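Revside workshop tips, page 43 -- updated 2020-10-27

## Sharing a room with the robot

We started in March with 2 robots at the Crabtree building. Before that, one person on each shift did the table resets by hand: plates back, tools back, floor checked, door shut. The robots do most of that now. The people who did it still work here, but their day looks different, and most of these tips come from them.

### Clear the table before you hand over

Put away anything you don't want picked up. A pen left near the front edge of a table is a thing to be grasped as far as the robot is concerned. So is your phone.

- Keep small items in from the edge by the width of your hand.
- Put flat things on a plate or a tray. Thin objects lying on bare wood are slow to pick up and often get pushed.
- Leave the monitor where it is. If you move it to clean behind it, put it back on its stand facing the same way.

### Try the room on the simulator first

Any change to a room goes into the simulator before it goes into the building. This used to be an engineer's job. Now the shift lead does it, and it takes 20 minutes once you know the menus.

Load the room, pick the robot's own view, and check what is within its reach and what is behind it. The small room is a good one to learn on. It has a table with a monitor on it, a parquet floor and a dark wooden door, and from the robot's view both arms are up in front of you. The view can come up at a steep slant, so find the door frame and the baseboard first and work out the rest from those.
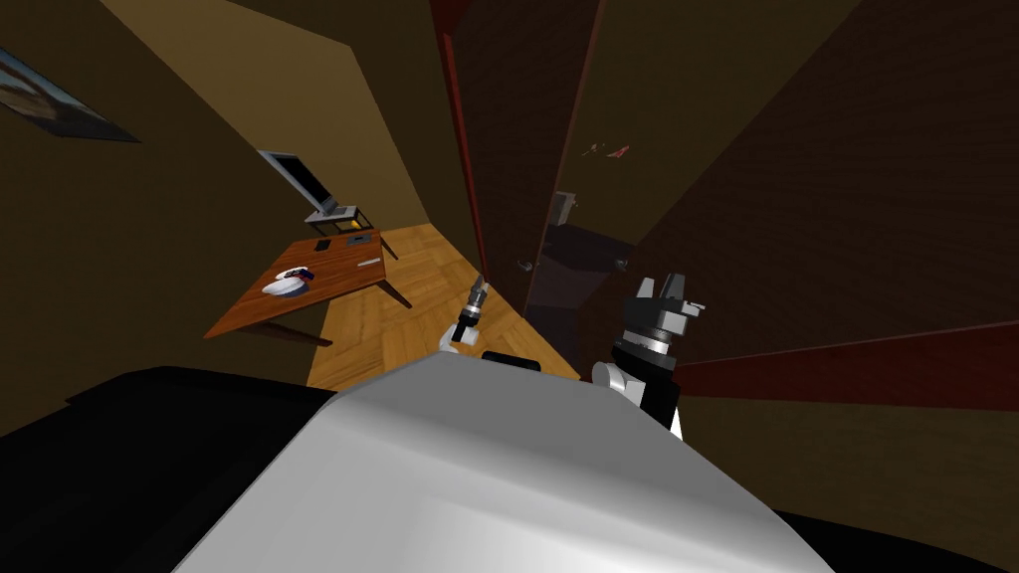 ### Doors and floors

Keep the doorway clear on both sides. People here had a habit of parking carts just outside, and we lost a good part of the first month to that.

Sweep wood floors at the start of the shift. Grit gets into the wheels and scratches the finish. Use a dry mop, never a wet one, and wait for the robot to be parked.

### Cleaning the grippers

1. Park the robot and press the stop button.
2. Wipe the finger plates with a dry cloth.
3. Use a soft brush around the collar. No spray.
4. Write it on the sheet by the charger.

The Koncombe cloths in the supply closet work fine. Order number 126 on the stores list.

### What the job is now

Less carrying, more checking. Sore backs are down and so is walking. On the other hand, the night shift says the work is lonelier, and we have gone back to overlapping shifts by half an hour so people can talk.

If you used to do resets, ask for simulator time -- it comes out of paid hours, and you don't need to have used one before. The sign-up sheet is next to the lockers.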